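Lirness Opens Gripper Kit to Repair Shops

Anyone who has ever dropped a screw inside a desktop computer will want to hear about the new kit from Lirness. The small Trulstead company has started taking orders for a two-finger gripper with a wrist camera, built for reaching into the cramped insides of PCs, and the early results are a lot of fun to watch.

Ollirside, a refurbishing shop across town, has had a kit on its bench since October. Technician Dela Abubakari has been using it for work on expansion cards, and she says the narrow fingers are the best thing about it - they fit in spots where her own hands get scraped. 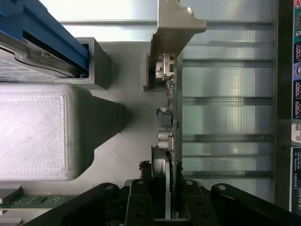
The gripper's fingers on either side of an expansion card in an open computer chassis.

The camera rides along with the fingers, so the operator gets a close view of the card the whole way in. "I was grinning the first morning," Abubakari said. "It's like having your eyes in the case."

Setup took her 44 minutes, including a restart. She would like a longer cable and a clearer manual, and Lirness engineer Yuzhen Zeng says a rewrite of the manual is under way.

The company has more than 129 orders so far. Kits ship with two sets of fingers.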